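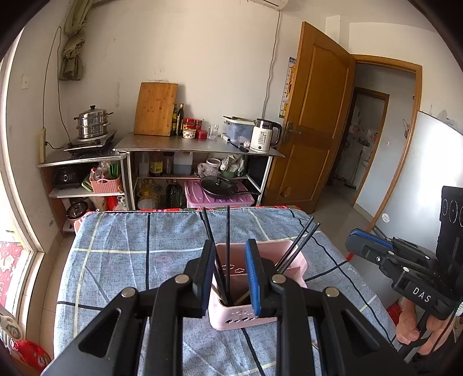 Studio kitchens at Uvanham: your questions

Do the rooms come with cooking things?
Yes, they do. Each one has a steel table with shelves underneath, a chopping board, a knife, and a caddy for chopsticks and spoons. Oil and seasonings are left by whoever stayed before, and you're very welcome to use them up - do check the dates first, though.

Where should I keep the utensil caddy?
Wherever suits you, really! The rooms are small and most people end up moving it about. We only ask that it goes back on the steel table when you leave, so the next person can find it without a hunt.

How do I clean it?
Take everything out and wash it in warm soapy water, with an old toothbrush for the little holes, which do collect crumbs. Please let the chopsticks dry before you put them back, especially in winter when the rooms on the Ratley side can be a bit damp.

Can I eat or sort my shopping on the bed?
We won't tell you off, as there isn't always another flat surface to be had. Spare sheets are in the cupboard on the landing, and the laundry is next to room 14.

What if something is missing or broken?
Ring the desk on extension 113 and we'll bring you another, usually the same evening. There's no charge for a lost chopstick - they do wander.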